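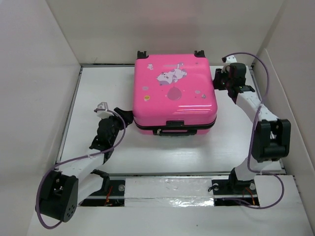

硬壳行李箱为什么不容易摔破

预计阅读时间:4分钟
打印本页 | 用电子邮件发送

行李箱的外壳要同时满足两个要求:重量小,受到撞击时不破裂。许多硬壳箱使用塑料制造,常见的有三种:ABS、聚碳酸酯(简称PC)和聚丙烯(简称PP)。

一、塑料由什么构成

塑料由很长的分子组成,这种分子叫做“高分子”。可以把它想成一条链子,每个小环是一个“单体”。一条链子上的小环可以超过2,000个。许多链子互相缠绕,像一碗煮好的面条。受到外力时,链子之间会发生微小的滑动,吸收一部分能量。

聚碳酸酯的链子不易断开,所以它比较耐撞。ABS较硬,价格较低,但在低温下容易变脆。聚丙烯最轻,密度比水小,一块实心的聚丙烯可以浮在水面上。

二、外壳怎样成形

一种常用的方法叫“真空吸塑”。先把塑料板加热到变软,再盖在模具上,然后抽走板和模具之间的空气。外面的大气压力把软板压紧在模具表面。冷却以后,板就保持模具的形状。

Jurgate工厂的一条生产线每小时可以压出54片箱壳。每片箱壳冷却后要切掉多余的边,再安装拉链或锁扣。切下的边角料粉碎后可以重新熔化使用。 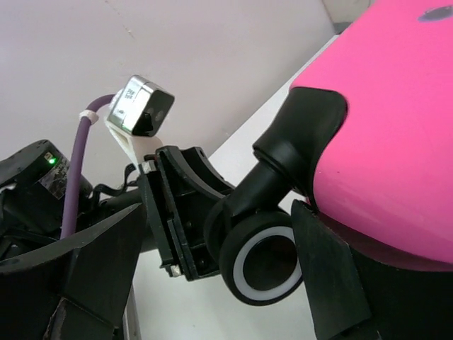
三、为什么角是圆的

尖角受力时,力集中在很小的一块地方,这种现象叫“应力集中”,裂缝常常从这里开始。圆角把力分散到较大的面积上。鸡蛋壳很薄,却能承受一定的压力,也和它的弧形有关。

有些箱子表面有一条条凸起的筋。平的纸容易弯,折成波浪形的纸就不容易弯,筋的作用与此相同。

四、颜色从哪里来

纯净的聚碳酸酯是透明的。工厂把颜料颗粒混进熔化的塑料,颜色就分布在整块材料里,轻微的划痕不太显眼。图案通常印在一层薄膜上,再与塑料板贴合。表面越平滑,反射的光越整齐,看起来就越亮。

五、怎样测试

Moffat实验室把装有重物的箱子从大约100厘米高处放下,让角、边和面分别着地,再检查有没有裂缝。轮子要在有凸块的转动带上滚动。提手要反复提拉。

六、小实验

取两张同样的硬纸,一张保持平整,一张折成22道褶。把它们分别架在两摞书之间,逐个放上硬币,记下纸弯下去时的硬币数目。两摞书的距离在实验中不要改变。

词语解释
模具:用来使材料成形的工具。
密度:一定体积的物质所具有的质量。
脆性:材料受力后几乎不变形就断裂的性质。

联系我们 | © Skondano少儿科学 | 返回顶部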